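Notas para la charla - versión larga, la que llevo impresa

Arranque (sin diapositiva de título, que me presenta Sawsan y ya dice ella el nombre y todo eso)

Hola, gracias por quedaros a la última de la mañana. Vengo a contar cómo nos hemos peleado con las pinzas de dos brazos pequeños para poner una mesa. Poner una mesa, sí. Plato, cubiertos, servilletas. Mi madre me preguntó si para esto había estudiado tanto y le dije que sí, que precisamente para esto.

Pausa. Si no se ríe nadie, seguir como si nada.

El proyecto se llama Arruda y empezó en mayo con una pregunta bastante tonta de Walid Chamoun: si cambiamos solo los dedos de la pinza y dejamos todo lo demás igual (mismos brazos, mismo controlador, misma persona teleoperando), ¿cuánto cambia el resultado? Yo aposté a que poco. Perdí una comida, y Walid no eligió un sitio barato.

Lo que comparamos

Fueron 2 juegos de dedos. Los de serie, rígidos, a los que llamamos Plidarness porque es el nombre del taller que nos los mecaniza, y unos con la punta más fina y un poco de goma por dentro, que diseñó Boyang Jia y que en el laboratorio se llaman Grillivley. No preguntéis de dónde sale el nombre, hay una historia larguísima y la cuenta mejor él en el bar.

Con cada juego, las mismas tareas: coger la cuchara, coger el tenedor, separar una servilleta del montón, mover el plato sin que se vaya nada de encima. En total guardamos 800 intentos. De esos, 418 los hizo Aled Ruddock, que tiene una paciencia que yo no tengo y además muy buen pulso con los mandos.

(Decir lo de los mandos despacio, que la otra vez la gente pensó que los brazos iban solos. En esta comparación NO hay política aprendida, es teleoperación pura.)
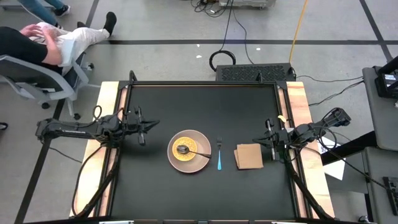
Vale, pues los cubiertos. Yo pensaba que lo difícil iba a ser el plato y resulta que el plato es lo más agradecido de todo: tiene borde, el borde sobresale, metes un dedo por debajo y a correr. La pesadilla es el tenedor plano sobre la mesa. El mango lo agarras más o menos bien, pero si vas a por el metal la pinza rígida lo empuja, lo gira, y acabas persiguiéndolo por todo el tablero. Con los dedos finos entras mejor, aunque hay que bajar tanto que rozas la mesa, y ahí el controlador se pone nervioso.

La cuchara apoyada encima de algo es otra película. En cuanto tiene un extremo un poquito levantado, cualquiera de los dos juegos vale. Nos pasamos una tarde entera afinando la aproximación para un caso que ya salía solo, ¡qué rabia! Apuntadlo si vais a montar algo parecido: probad primero cada objeto en la postura fácil y en la postura horrible, y luego ya afináis.

Y las servilletas... las de papel marrón, dobladas y apiladas. Con dedos rígidos o te llevas el montón entero o no te llevas nada. La goma ayuda porque arrastra la de arriba, pero se ensucia de pelusilla y al rato ya no agarra igual. Raed Matar propuso limpiarla con un paño cada 9 intentos y lo dejamos como norma, con un papelito pegado y todo. No es elegante. Funciona.

Lo del controlador (si voy mal de tiempo, saltar esto)

Empezamos con control de posición a secas. Los brazos están uno enfrente del otro, así que en el centro se estorban, y si los dos tiran del mismo plato con consignas que no coinciden del todo, pelean. Se oye, además, es un quejido muy feo. Pasamos a un modo más blando, con la rigidez bajada en vertical, y el roce con la mesa dejó de ser un drama. A cambio perdimos precisión en la punta, y eso con los dedos finos se nota mucho más que con los gordos. O sea que la pinza y el controlador no se pueden elegir por separado, que era un poco la premisa de todo el experimento. Walid dice que él ya lo sabía. Walid siempre dice eso.

Cables: una frase nada más. Dejad holgura de sobra en la base y comprobadla con el brazo estirado del todo, en los dos lados.

Con qué me quedo

Para cubiertos y servilletas, dedos finos con goma. Para el plato, los rígidos, sin dudar. Ahora mismo trabajamos con los finos en los dos lados por comodidad, y quiero probar una pareja mixta, uno de cada. Sawsan cree que va a volver loco a quien teleopere, porque cada mano se siente distinta. Puede ser. Ya tenemos hueco reservado en el banco de Vustorton para probarlo.

Si preguntan por cámaras: decir que hemos cambiado la vista cenital de altura un par de veces, pero que no tengo una comparación seria y no me voy a inventar nada.

Si preguntan por los planos de los dedos: Boyang los pasa encantado, que le escriban a él.

Dar las gracias a Aled (está en la tercera fila, señalarle, lo odia) y turno de preguntas.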